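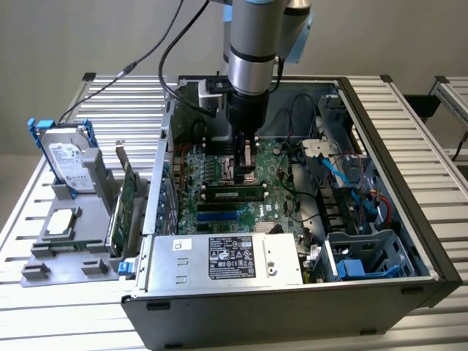 Petden disassembly and reassembly study
Progress report for the March review
Prepared by Rafia Lodhi and Lucienne Coste, Flarnano

1. Work in this period

The second work package covers the placing and removal of parts in used desktop computers. Four part types are in scope: processor, memory module, expansion card and hard drive in its carrier. The processor was taken first. It has the smallest clearance of the four, and damage to the socket ends a run.

The cell is unchanged since the last report. The computer case lies on its side on the slotted aluminium table with the side panel off, and the fixture tray stands to its left. Each part has its own place in the tray, so the arm begins every pick from a known position. The position of the case itself is not known beforehand and has to be estimated.

2. Method

The policy for each task is trained in two stages. In the first, an operator guides the arm through the task and the joint positions, gripper opening and wrist forces are recorded. We collected 200 such demonstrations for the processor and 50 for the memory module. In the second stage the policy runs by itself and the operator steps in only when a run is going wrong. These corrections are added to the training set with a higher weight.

For the last part of the approach we compared two controllers. Controller A follows the learned path down to contact. Controller B stops above the socket, estimates the offset again, and then lowers the processor under a force limit. Both use the same trained policy up to the stopping point.

3. Results

Controller B placed the processor correctly more often than controller A on every case model tested. The gain was largest where the case had been moved on the table between runs. It is slower, as the second estimate adds a pause to each placement.

We logged 37 failed placements across both controllers and went through all of them by hand. Most came from an error in rotation, with the processor over the right spot but turned slightly. The next largest group were poor grasps at the tray. Force readings at contact did not separate these two groups well, and we no longer plan to use them for that purpose.

Memory module results are too few to report. The policy finds the slot but does not reliably press the module home.

4. Problems and changes to plan

The cable to the gripper limits wrist rotation in some poses. The path planner now avoids those poses, at the cost of a smaller working area. Re-routing the cable is planned before the drive task begins.

The tray supplied by Talpur held the expansion card too tightly. A revised slot has been agreed and the drawing sent.

Training on the shared machine was delayed by a change to Cuser, our logging software, which wrote time stamps in the wrong order. Affected files were repaired and no demonstrations were lost.

5. Next period

Collect further memory module demonstrations, with the pressing step recorded separately.
Add a rotation check before controller B lowers the processor.
Begin the hard drive task with the carrier fitted.
Run the processor task for 4000 cycles on a worn test board to measure drift in the gripper.

6. Spending

Spending is within the agreed budget. The revised tray will be charged to consumables. We ask that the unspent travel line be moved to spare sockets and test boards, which are being used faster than planned.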